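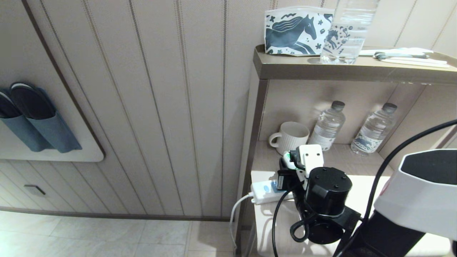 Clerau Guest Room Corner: README

Contents

This folder covers one corner of a guest room: a grooved wall panel with a slipper holder, and the built-in shelves to the right of it. It belongs to the Prestside set, which has 547 images. The other 3 folders cover desks, wardrobes and bathroom counters.

Items in this folder

Slipper holder — blue or blue-gray fabric with two pockets, fixed to the wall. Dark slippers go in upright.
Pouch — zippered, white with a navy horse print. Tagged "pouch" only.
Water bottles — clear plastic. One stands next to the pouch, two are on the shelf below.
Mug — white, ribbed, one handle. Shares the lower shelf with two bottles.
Toiletries — slim white packets laid flat on the top shelf. Tagged as one group, because the wrapping makes single items hard to name.

Labels

Names are lowercase and singular. Shelf levels are recorded as "top" and "lower". Anything fixed to the wall gets "wall" in the place field. The label file has 2206 lines, header included. Lines 1 to 168 use the older Nitside names, so "cup" there means the same as "mug" everywhere else.

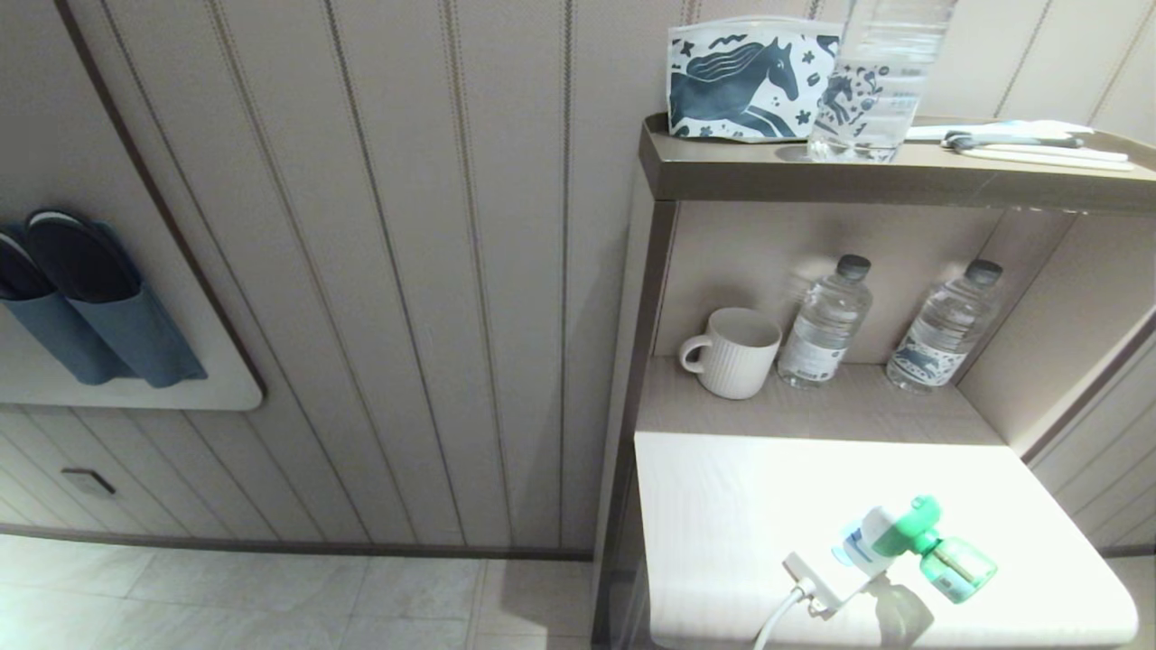

Should the slippers be tagged one by one or as pairs?

Tag the holder once and add "slipper" to its contents field. Leave the count blank.

Changes

April: merged "bottle" and "water bottle" into "bottle". Moved the Somboon rooms to their own folder. Floor and wall tags are still missing from a few files.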